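Kurkgate Home Server list
24 Jun 2025
Posted by: the chap with the Duman board

Morning all,

Thanks for the replies about the Drenon box. Quoting the one I meant to answer on Friday:

> Before you spend 300 quid on memory, have the processor out and
> look at the socket pins. Half a bank going missing is often just
> a bad seating. And do the retention screws up evenly, a bit each
> side, don't wind one all the way down first.

Well, I've done as I was told. I'd had 128 GB fitted since September and only ever saw part of it at boot, so I was all ready to blame the sticks (and to moan at Divden, who sold me them). Out came the heatsink, off came the old paste, and then I had a good long look in the socket with a torch. Couldn't see a bent pin anywhere – but my eyes aren't what they were!
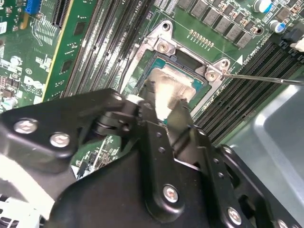 My question is about the screws, really. The manual gives a tightening order for the heatsink but says next to nothing about the bracket round the socket. Do you lot nip it up with an ordinary small driver and go by feel, or is a torque driver worth having? I've seen one going second-hand and I'm tempted, though I've only got 2 of these boards to look after.

Also, paste: pea in the middle, or spread it with a card? I know, I know, we had this row last year.

Cheers

Comments (3)

socketwrench: By feel, little finger and thumb. Stop when it stops.

oldtin: Spread it. The lid's too big for a pea.

marshlane: Clean the contacts on the memory too while you're in there. Mine came back after that.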